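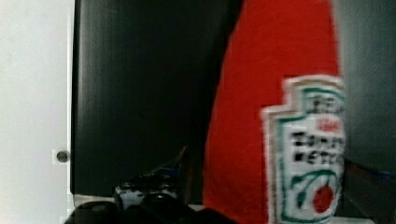 中間報告:ノルトネス岬の霧と暮らしをめぐる映像・聞き書きプロジェクト

クインラン文化基金 助成ご担当者さま
2023年8月16日

いつもお世話になっています。前回のメールで「次はもう少しちゃんとした報告を出します」と書いたので、今回はちょっと長めです。お茶でも飲みながら読んでください。数字だけ先に見たい方は、下のほうの「お金のこと」まで飛ばしてもらって大丈夫です。

いまどのあたりか

聞き書きは、計画していた10人分の録音がぜんぶ終わりました! 最後のお一人は漁協を引退されたばかりの方で、二回延期になったのでひやひやしましたが、三度目でようやく台所のテーブルに座らせてもらえました。午前中いっぱい話してくださって、こちらはバッテリーの残量ばかり気にしていたのに、録音を止めたあとで一番いい話が出てくるという、この仕事をしている人なら誰でも知っているあれが起きました。ご本人の許可をもらって、もう一度回し直しています。

映像のほうは、ノルトネス岬の夏の撮影がほぼ片づいたところです。残っているのは秋の霧で、9月に入ってからもう一度岬に入ります。申請書では夏のうちに霧の場面も撮り終えると書いていたのですが、今年の夏はとにかく晴れました。毎朝暗いうちに起きて、丘の上まで機材を担いで上がって、見事な青空を撮って帰ってくるという日が続いて、晴れた海の映像だけはいくらでもあります。きれいなんですけど、霧の映画なので……。

聞き書きでわかってきたこと

この企画のもともとの問いは、岬の人たちが霧をどう呼び分けて、どう付き合ってきたか、でした。申請のときは、正直なところ呼び名の一覧が作れれば上出来だと思っていました。天気の言葉の小さな辞書みたいなものを想像していたんです。

録音を文字に起こしていくと、呼び名はたしかに出てきます。沖に座っている霧、坂を上ってくる霧、羊の背中だけ濡らしていく霧。ただ、同じ言葉を二軒先の家では別の霧に使っていたりして、一覧にしようとすると途端にこんがらがります。最初はどちらかが覚え違いをしているのかと思って聞き直していました。いまは、家ごとに違うまま残そうと考えています。海に出ていた家と羊を飼っていた家では、霧の中でやっていた仕事がまるで違うので、言葉もそれぞれの仕事にくっついているようなのです。

もうひとつ、録音の途中で何度も出てきたのが「挨拶」の話です。霧が下りてきたら声を出して一言かける、という習慣が昔はあったそうで、子どものころにやらされたという方もいれば、聞いたこともないという方もいました。信仰と呼んでいいのか、しつけなのか、迷子にならないための実用の知恵なのか、私にはまだ決められません。語り手の方に「どういう意味があったんですか」と尋ねたら、「意味なんか聞かれたことがない」と笑われてしまいました。質問の立て方がまずかったと反省しています。以後は、どこで、誰と、どんな声で言ったのかを聞くように変えました。話の中身がぐっと具体的になって、次の方のときから声の大きさまで実演してもらえるようになりました。

それから、マスデイルの資料室で、2000年に録られた地域ラジオのテープが見つかりました。岬の暮らしを取り上げた番組の素材だそうで、放送に使われなかった部分も入っています。今回話を聞いた方のお母さまの声もあって、ご本人に聞いていただいたところ、しばらく黙ったあとで「この言い方、うちの母のだわ」とおっしゃっていました。テープの状態はまずまずですが、終わりのほうに音の揺れがあります。デジタル化は資料室の設備を借りて私がやりました。映画に使えるかどうかはご遺族と放送局側の両方の確認が必要で、いまお返事を待っているところです。だめだった場合も、家族の方にお渡しするぶんは先に用意しておきました。

撮影について

カメラは相変わらず小さいのを一台と、録音機です。大きな機材を持ち込むと、岬の人がよそ行きの顔になってしまうんですよね。最初の一週間は何も撮らずに、網の繕いを手伝ったり(下手だと言われました)、共同の洗い場でおしゃべりに混ぜてもらったりしていました。遠回りに見えるかもしれませんが、そのあと撮れたものを見返すと、やっぱりこの一週間があってよかったと思います。

音はかなりいいものが録れています。風、ブイの鐘、牧草地の柵が鳴る音。霧笛は数年前に止まってしまったので現物はもう聞けないのですが、聞き書きの中で何人もの方が口で真似をしてくださって、それが見事に一人ずつ違うんです。低く長く伸ばす人もいれば、途中で切って二度鳴らす人もいて。この真似だけをつないだ場面を作ってみたら思いのほか面白くて、冒頭に置こうかと悩んでいます。もう一案は、何も見えない白い画面に声だけが入る始まり方です。こちらは9月の霧しだい。

編集は粗つなぎが半分くらいまで来ました。ナレーションは入れない方向です。申請書には私の語りを入れると書いていたのですが、試しに録って重ねてみたところ、説明が多くて岬の人の声の邪魔になっていました。構成の変更にあたるかと思いますので、手続きが必要でしたら教えてください。かわりに短い字幕を少しだけ置くつもりです。

オストヴィルでの描く会

関連企画として申請していた、オストヴィルの小学校での絵のワークショップは、夏休み前に2回やりました。録音した霧の話をみんなで聞いて、聞こえたものを描いてもらうという単純なものです。

一回目は、はっきり言ってうまくいきませんでした。私が前置きを長くしゃべりすぎて、紙を配るころには半分くらいの子が飽きていたと思います。灰色の絵の具だけがすごい勢いでなくなって、灰色の四角がずらっと並びました。霧としては正しいんですけどね。

二回目は前置きをほとんどやめて、先に校庭へ出て目を閉じて音を聞くところから始めました。戻ってから録音を流したら、今度は席を立ってスピーカーのそばまで来る子がいたり、隣の子と「いまの何の音?」と相談が始まったりして、描き出すまでが早かったです。紙を大きくしたのも効いたみたいです。霧の中に自分の家だけ黄色く塗った子、挨拶の言葉を文字のまま何度も書き込んだ子。先生方からは、できあがった絵を秋の学校行事で飾りたいと言っていただいていて、こちらとしてはもちろん大歓迎です。絵を映画に使う件は、保護者の方への同意書を学校経由で配ってもらいました。返ってきていないぶんは使いません。

先生のお一人から、授業で続けられるように録音の一部を貸してほしいという相談も受けています。語り手の方々にはこれから一軒ずつ聞いて回ります。電話で済ませずに顔を見て頼みたいので、9月の撮影のついでにと考えています。

お金のこと

現時点の残額は2230ユーロです。これは秋の撮影の交通費と宿泊、それから仕上げの音の作業にあてます。領収書の写しは別便でお送りしました(フェリーの券が一枚、ポケットごと洗濯してしまって字が薄いのですが、読めることは読めます。もし困るようでしたら船会社に再発行を頼みますので言ってください)。

予定と違ったのは宿代です。夏の部屋代が申請時の見積もりより高く、そのぶん機材のレンタルを減らしました。三脚はマスデイルの文化センターから無料で借りています。重いです。字幕の翻訳費はまだ手をつけておらず、見積もりを取っている最中です。霧の呼び名をどこまで訳すかで作業量が変わるらしく、翻訳の方には「全部訳さないでください」とお願いしてみたのですが、それはそれで難しいと言われました。たしかに。

困っていることと、お願い

ひとつめは最終版の締め切りです。9月の霧がちゃんと出てくれれば今の予定で間に合うはずですが、空振りに終わった場合、完成を少し後ろにずらせるかどうか、早めにご相談させてください。霧なしで仕上げる案も一応考えてあって、そのときは先ほどの声の真似と夜の音が中心になります。それはそれで見てみたい気もしています。

ふたつめは、録音の保管先です。マスデイルの資料室が預かってもいいと言ってくださっているものの、閲覧の決まりがまだできていません。岬の方々の中には、映画に使うのはいいけれど誰でも全部聞けるのは困る、という方もいます。家の中の話、土地の境目の話、もう亡くなった人の噂話まで入っているので、もっともだと思います。基金でこれまでに助成された聞き書きの企画で、公開の範囲をどう決めたか参考になるものがあれば、ぜひ見せてください。

みっつめは小さいことで、クレジットに入れる基金のロゴの白抜き版がほしいです。いただいたデータは黒だけでした。

これからの動き

月末までに文字起こしの見直しを終えて、語り手の方全員に自分の話した部分をお渡しします。目の悪い方には私が読み上げに行く約束になっています。そのあと岬に入って霧待ち、戻って編集の続きです。粗つなぎができたらまずノルトネスの集会所で岬の人たちに見てもらい、直すところを直してから基金のみなさんにお送りします。順番が後になってしまって申し訳ないのですが、ここは最初に岬の方たちと約束したところなので、ご了承ください。

集会所での上映は、外からのお客さんも入れる形で相談しています。椅子が硬いので、いらっしゃる場合は座布団をお持ちください。日取りが決まったらすぐにメールします。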